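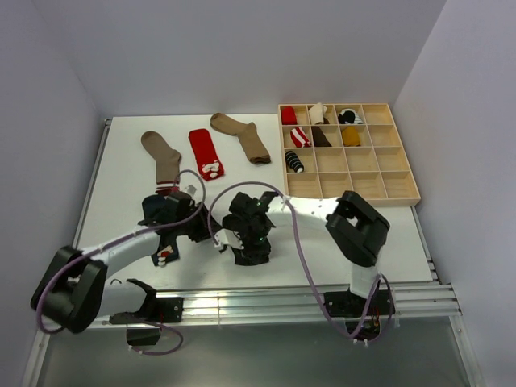

Zawadi Barasa thinks the red bleed is a rinse problem and that we should stop blaming the dye. Her argument: the cotton swatches from the Isville mill gave clean water on the second rinse in January, with the same dye lot, and the only change after that was the shorter cycle.

September 2021. Wash fastness, red on cotton, continued.

I partly agree. Loose dye left in the fiber would explain the pink on the white strip. It would not explain why the Clindville yarn stains more than the Isville yarn under the same rinse. Fixing may be uneven there – the cones arrived with no finish record.

Setup today: swatch and white strip stitched together along one edge, 300 ml bath, Fluvex at the usual dose, warm. Two rinses for set A, three for set B. Air dried flat, away from the window.

Set A: strip clearly pink along the seam, faint elsewhere. Set B: seam faint, rest clean by eye under the lamp. Clindville worse than Isville in both sets.

So the extra rinse helps, and the yarn difference stays. Sointu Niskanen read the strips against the gray scale without being told the sets and put them in the same order.

Not checked: water hardness. The softener was off for part of the morning and I did not note when it came back. Set A may have to be repeated.

To do: ask Lu for the finish record. Cut new white strips, old roll is nearly gone. Repeat both sets cold.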